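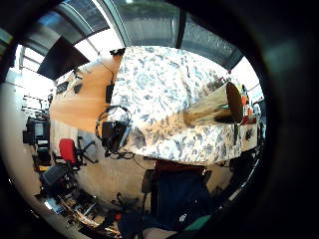
Ristow Leaf Tablecloth
Code 3846
By Sutlow
In stock

A white fabric tablecloth printed all over with leaves in blue and grey. The blues run from pale to navy, with a slate shade between them. The pattern has no centre and no border, so the cloth can go on either way round and can be shifted along the table when one part has had more use than the rest.

Ristow is sold for dining tables, but a good many of our customers put it on a work table or a spare desk. It hides a tired surface, and you can lay things down on it without the clatter you get on bare wood. It is cut generously enough to hang over the edges of most tables we sell.

Length: 2000 mm
Colour: white with blue and grey leaf print
Shape: rectangular
Edges: hemmed on all sides
Sold: singly, or as a pack of 2

Choosing a size

Measure the top of the table first, then decide how much drop you want. For meals, a longer drop looks better. For a table that people sit and work at, keep it short on the side where they sit, so that it doesn't end up in their laps. If your table stands next to a desk of the same height, push the two together after the cloth is on and let the edge drop down between them. It holds the cloth steady on that side.
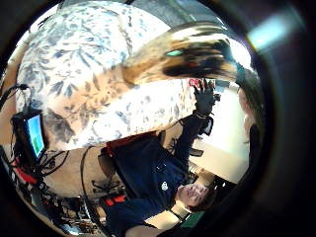 The cloth can also be cut down. Use sharp scissors, leave enough for a new hem and iron the fold before you sew it. Cloths that have been cut can't be returned, so please try yours on the table at full size first.

We don't make Ristow in a round shape. If you need one, look at Panden, which comes in the same blues with a smaller leaf.

Use on a work table

Cables are the usual cause of a cloth being dragged off. Run them off the back of the table where you can, and leave some slack. Table clips will hold the front edge in place and are sold separately under Table Accessories. Put a mat under anything hot, and lift heavy things when you move them. Pulling them across will ruck the cloth up. 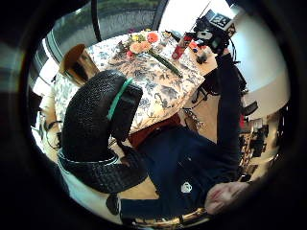 Chairs need a little room too. A dining chair with a smooth back will slide past the hanging edge without trouble, but an office chair is bulkier and often has a rougher cover. With a chair like the black one here, where the backrest has a bumpy texture and there is a green strap over the top, turn the back away from the cloth when you push it in. Straps and buckles can catch in a hem. If the chair has to live under the table, go for a shorter drop on that side.

Care

Machine wash on a gentle cycle with similar colours. Don't bleach. Dry on a line, out of strong sun if possible, and iron on the wrong side while slightly damp. Small marks can be dabbed off with a cloth and plain water. Expect a little shrinkage the first time, so wash before cutting.

Often bought with Ristow

Panden round tablecloth
Manolakis table runner, plain navy
Table clips, steel

Delivery and returns

Orders placed before 13:00 on a working day are sent the same day. Unused cloths can be returned in their original packing.

Page updated 2023-05-04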